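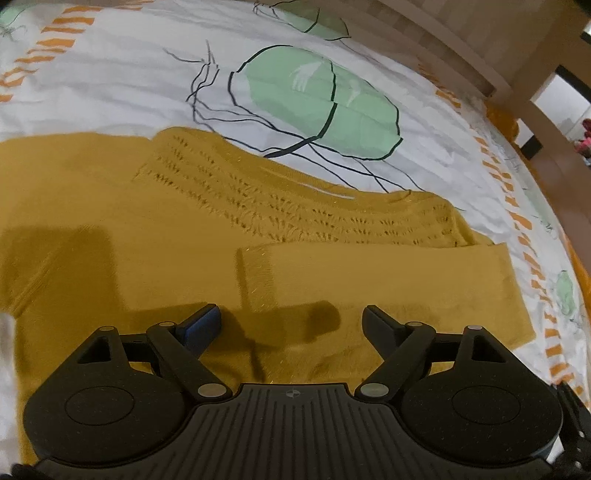 Mustard knit on the white sheet, one sleeve folded across the front below the openwork.

21/05/2026
Fendoneck textile room, folding and storage log

Work continued on the flat-storage procedure for knitwear. The bed remains in use as the laying-out surface until the Cisero table has been released from the upholstery section. It is wide enough for a full garment with both sleeves extended, but it is soft, and a crease is harder to set straight on it than on a board.

The mustard knit was taken first. The order of folding was the one agreed at the last review: garment flat, sleeves across the front one at a time, sides in, then the lower half up toward the neck. The sleeve is to lie below the openwork and not on top of it. On an earlier piece from the Grasso deposit the cuff had been left resting on the pierced rows, and the ribbing had printed through into the yoke after a season on the shelf. The revised instruction sheet should say this plainly. At present it says only "sleeves to center," and two colleagues have read it two different ways.

The sheen in the yarn was noted on the record card as metallic flecks, fiber not identified. Until that is settled the piece is not to be steamed. The neckline band is to be supported with a roll of tissue. A flat sheet slides out as soon as the packet is lifted.

Finished packets must fit the Bovis trays, which measure 600 by 600 inside. A first fold to the width of the shoulders is too wide for the tray in the larger sizes — the sides should come in further before the lower half is turned up. Interleaving tissue is to be cut at 800 so that it wraps over both ends. The present stock is narrower and should be used up on scarves.

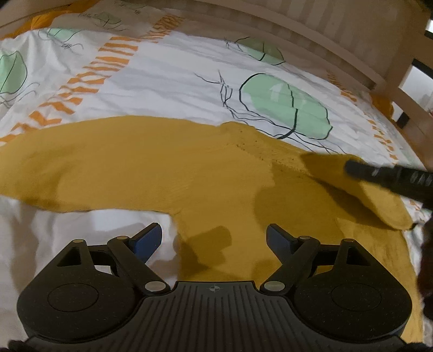

Handling between folds needs more attention than the sheet now gives it. A soft piece that is picked up at one corner will bunch toward the middle, and the whole sequence then has to be started again from flat. Two holding points, well apart, are preferred for anything wider than a pillowcase. Corners that turn over on themselves should be opened out before the next fold, even where the piece looks level from above. The white bedding also wrinkles under the work and should be pulled smooth between items.

Tray labels: 12 printed, all with the old room code. To be reprinted before anything goes to the upper shelves.

Outstanding:
Instruction sheet, sleeve position to be reworded.
Tissue order, 800 width.
Fiber check on the flecked yarn.
Condition check of all packed knitwear in September, with attention to cuffs and yokes.
Cisero table — ask again.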